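Bottle cap (screw type)

From the Trorkolero household wiki. Last edited 03/10/2019 by Mechthild Kofler. Needs more sources.

A screw cap is a round lid with a thread on the inside. It turns onto the neck of a bottle and holds the drink in. Found on water, soda, juice, milk, cooking oil, mouthwash and so on. White is common but any color is made. Also called a screw top, twist cap, or just "lid".

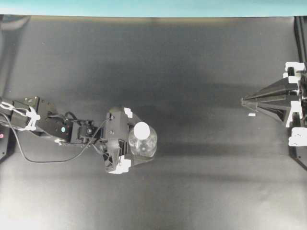
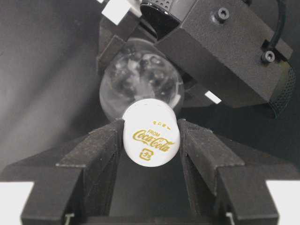 Clear bottle, white cap.

Parts

Top plate. The flat bit. Side wall, or skirt, often ribbed for grip, sometimes smooth if the maker wants room for print. Thread, inside. Liner or plug seal, also inside, pushes against the rim of the neck. Many drink caps also have a band at the bottom joined by thin bridges. Bridges snap on first opening, band stays on the neck. That's the tamper band.

Not every cap has a liner. Cheaper one-piece caps have a molded ring that does the same job. See Liner (closures).

Materials

Cap and bottle are usually different plastics. Drink bottles are mostly PET, clear and fairly stiff. Caps mostly polyethylene or polypropylene, which bend a little and so seal better against the harder neck. Metal screw caps still used on glass. Old ones had a cork disk inside.

Neck sizes

Neck and cap have to match in width and also in thread. A cap that looks right can still be wrong. Goes on crooked, or spins and never gets tight. Short necks came in to save plastic and need a shorter cap, so older spares often don't fit the newer bottles. Bimla Shakya's table of necks has been moved to its own page (the one here had the Omik and Nikolaidis columns swapped, sorry).

Printing

Caps may be blank or carry a logo, a date code, a prize code, or a recycling mark. Print can go on the top or round the side. Side print is harder becuase the surface is curved, and ribs get in the way. Gold and silver inks rub off sooner than plain black in my experience, mostly from being carried loose in a bag. Needs a source.

Recycling marks differ by country. In Japan the marks for plastic packaging and for PET bottles are two separate things, and caps and labels often go in a different bin from the bottle. Elsewhere the advice may be cap on. Check the local rules, they change.

Opening and closing

Turn left to open, right to close. Nearly all drink bottles work this way. For a stuck cap: rubber band round the skirt, or a dry dish towel. Hold the bottle by the shoulder, a soft bottle squeezed round the middle will spill when the seal lets go. Fizzy drinks, a quarter turn and wait.

Don't overtighten. Finger tight is enough for water.

Reuse and collecting

Kept caps get used as paint cups, game pieces, feet under plant pots, seed scoops. Small ones are a choking hazard for babies and toddlers. The Skiltwood cap swap takes place each March, and the last list had more than 400 kinds of cap on it, sorted by color and then by neck. Trades are 2 for 2, printed caps only. Table fee was 40 cents, may have gone up.

Wash in warm soapy water and dry with the open side down on a rack. Boiling can warp the thinner ones and then they dont seal.

See also

Crown cap
Flip-top
Liner (closures)
Neck sizes (table)
Tamper band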